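**Ticket: label printer at the bench prints every second label blank**
Opened by: Paraschiva Nedelcu
Site: Odera, sample preparation room
Opened: February 14, 2018
Status: closed, see the last entry

**First entry**

Good morning. I write the whole story in one ticket, so that the next person who has the same problem can read it from start to end.

Our label printer is a Kulow desktop model, thermal transfer, the one with the grey lid and the paper roll inside. It is connected by USB to the bench computer, and the labels are sent from Stoltisine, our stock program. It worked well until we opened a new box of labels. Now it prints one good label, then one blank label, then one good label again. When I ask for 30 labels I use 60 pieces of the roll, and the roll finishes in the middle of the job.

What I tried before opening the ticket:

- switched the printer off, waited, and switched it on again
- cleaned the print head with the cleaning pen
- took the roll out and put it back in the same direction
- changed the USB cable for the one of the scanner
- printed from another user account

None of these changed anything. The print quality is very good, black and sharp. Only the blank ones are the problem. There is no error light.

**Second entry, same day**

Helpdesk asked me by phone if the labels are the same size as before. I measured with a ruler. The old ones were 25 mm high and the new ones are also 25 mm high. The width is the same too. The supplier is Purnirum for both boxes, and the article number on the box is the same except for the last letter. I did not think the letter was important. I write it here anyway: the old box ends with G and the new box ends with M.

I was also asked to run the self-test. For this you hold the feed button while you switch on the power. The self-test came out on one label and the next label was blank, so the computer and Stoltisine are innocent. I unplugged the USB cable and did it once more, with the same result.

The self-test page shows these lines, which I copy by hand:

```
SENSOR GAP
LABEL LENGTH 53
SPEED 3
DARKNESS 18
MODE TEAR OFF
```

I do not know what the label length should be. If it is in millimetres, 53 is too much for a label of 25. It is more like two labels together with the small space between them.

**Third entry**

I ran the automatic calibration as it is written in the short guide. The printer pushed out a long strip of labels, stopped, and the light became green. After this the label length was still 53. I repeated it with the lid pressed down by hand, because a colleague told me the lid on these printers does not always close on the left side. It gave 53 again.

Then I put back the end of an old roll, which I had kept in the drawer. I calibrated, and the length became 28. I printed a short job and every label was good, with no blank ones. So the printer is healthy and the new labels are different in some way that I cannot see with the ruler.

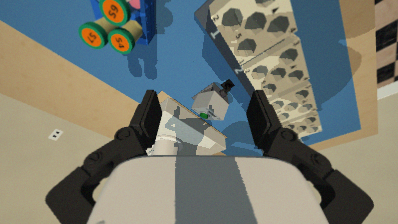 I looked at the two rolls next to the window. On the old roll there is a clear space between one label and the next, and the light comes through the backing paper. On the new roll the space is also there, but the backing paper is thicker and a little brown, and the light comes through very weakly. On the back of the new one there is a black line printed across the paper. It is not behind every space. It comes after two labels, then again after two labels. The old roll has nothing on the back.

Terence Crabtree replied that the black line was the whole story: the M at the end of the article number means "mark", the G means "gap", and a printer set to gap will guess badly on a thick backing. He wrote that the line after every second label is made for printers that cut the labels in pairs, and that he had seen a whole shelf of this stock delivered by mistake. His advice was to leave the sensor on gap, because with the mark setting the printer would believe that two labels are one, and to try the manual calibration first with a higher sensor level. If that failed, the roll should go back.

Thank you, this was very clear. I did not know there were two kinds.

**Fourth entry**

I followed the advice. For the next reader, the steps are these:

1. Open the Kulow settings tool on the bench computer. It is not in the Start menu, it is in the folder of the driver.
2. Choose "Media", then "Manual calibration".
3. Peel two labels off the backing and put the empty part of the backing under the sensor. Press "Read".
4. Pull the paper forward until one label is under the sensor. Press "Read" again.
5. Write the real label height by hand, in our case 25.
6. Save, and switch the printer off and on.

My first attempt failed because I left the tool open while I printed, and the tool does not write the values until it is closed. With the tool closed, the self-test gave a length of 28, as with the old roll. I sent a job of 100 labels from Stoltisine. The first part was perfect and then the blank labels returned, not every second one but here and there. I think the sensor is at its limit with this paper.

I raised the sensor level one step more. After this the printer stopped with the red light and said "paper out" when the paper was not out. I put the level back.

**Fifth entry, closing**

We decided not to fight with the paper any longer. The box with M goes back to Purnirum and they will send G in its place. They were polite about it and asked only for the delivery note. Until the new box arrives we use the rest of the old roll, and for big jobs we print at the front office.

One thing is still to do: in Stoltisine the article is saved without the last letter, so whoever orders next can receive the wrong kind again. I asked for the full number to be put in the order form. Please do not delete the old entry before this is done, the minimum stock is connected to it.

Sensor level is back to the original value, darkness stays at 18. The ticket can be closed.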